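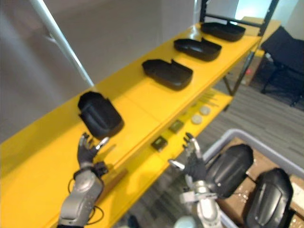 New result from the Plindon bimanual work. Short version: hand pose at the start of a reach matters more than we assumed, and you can fix most of it without collecting more data. Thread.

Setup: two arms, humanoid hands, a two-level yellow shelf, black molded shells as the main object. The policy sees a head view plus joint angles. No wrist cameras, no force signal in the input.

Baseline was trained on 2,000 teleoperated episodes. It does well on shells lying open side up. It does badly on shells tipped on their side, where the ribbed underside faces the hand and the raised walls are hard to get a thumb behind.

First guess was too few tipped shells in the training set. We counted. 188 episodes start with one on its side. Low, but upweighting them barely moved the success rate.

Second guess was start pose. Our operators nearly always begin with fingers up and the thumb out to one side. In deployment the hand arrives from whatever it did last, so the policy is often outside the poses it knows before it gets near the shelf.

The method, which we call Udis: take each episode, cut the first part of the approach, and replace it with a planned path from a random but reachable hand pose. Everything from first contact on stays untouched. Images are kept only from the point where the planned path rejoins the recorded one.

Before that point the policy trains on joint angles alone, with the image input masked. We expected this to hurt. It did not, provided the masked part stays short.

We ran 1,000 evaluation trials split evenly between baseline and Udis, same checkpoint schedule, 5 seeds each. Udis wins on tipped shells for every seed. On open-side-up shells the two are within noise.

What it does not fix: small flat items on the lower level. Pale discs and thin sticks still fail for both policies, mostly at finger closure — a contact problem, and Udis leaves contact alone by design.

Also open: collisions with the upper shelf when both hands work low. The planner knows the shelf geometry, the policy does not.

Code is being cleaned up under the Troveo repo. The evaluation logs go up first, with the failed seeds from February included.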